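Budgeting for a first desk-mounted robot arm: what belongs in the request besides the arm?

Posted in Equipment and Purchasing

Our department has been asked to submit a request for one small robot arm, to be used at a shared desk for sorting and packing exercises. The request is due in August. The supplier, Grasitetti, has quoted the arm and its controller as a single line. My supervisor has asked whether that line is sufficient or whether further items should be listed now, as we are not permitted to amend a request once it has been approved. The room has 19 desks, most of them in facing pairs with a divider between them. Guidance from members who have completed a similar purchase would be appreciated.

Lundosura_Office

Posted by prultdale_facilities

The single line is not sufficient. When Prultdale equipped its own workroom, the items below were left out of the first request and had to be carried over to the following budget period:

Mounting plate and clamps suited to the desk
Spare gripper fingers, 4 sets
Power strips and extension leads
Cable ties, sleeves and trays
Storage boxes for parts and test objects
Staff hours for setup and for the first safety review

Please measure the desk before ordering the mount. The clamp supplied with our arm required a clear edge, and the dividers between our desks prevented its use on one side. Confirm also that the desk can carry the weight of the arm at full reach. The supplier should state that figure in writing.

I would further advise that cabling be given its own line. Our reviewers accepted it without comment once it was listed separately, whereas an entry marked "miscellaneous" was returned to us twice. The same applies to storage. Cables and small parts arrive in more packaging than one expects, and the neighboring desk will be used for unpacking whether or not it has been reserved. We now reserve both desks of a pair for the first 8 working days.
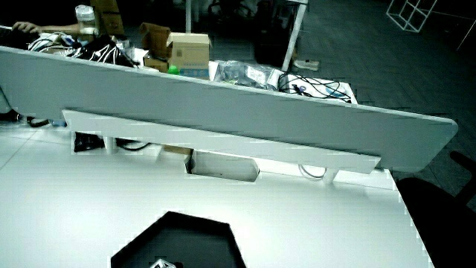
Unpacking and cable sorting across the desk divider.

Finally, ask Grasitetti whether the quoted price includes delivery to the room or only to the building entrance. The two are priced differently by most suppliers.

Posted by Xavier Workshop Desk

Agree with the above. Add a service contract if the arm will run every day. Ours covers up to 101 hours of remote support, and most of it remains unused, so a smaller plan may be adequate for you.

Posted by bench_and_budget

We purchased a used arm and have had no difficulty. New is not always necessary – check that the controller software is still supported before committing funds.

Reply from Lundosura_Office

Thank you. The mount, cabling and storage have been entered as separate lines, and the supplier has been asked to confirm delivery terms by Tuesday. A used arm cannot be considered under our purchasing rules.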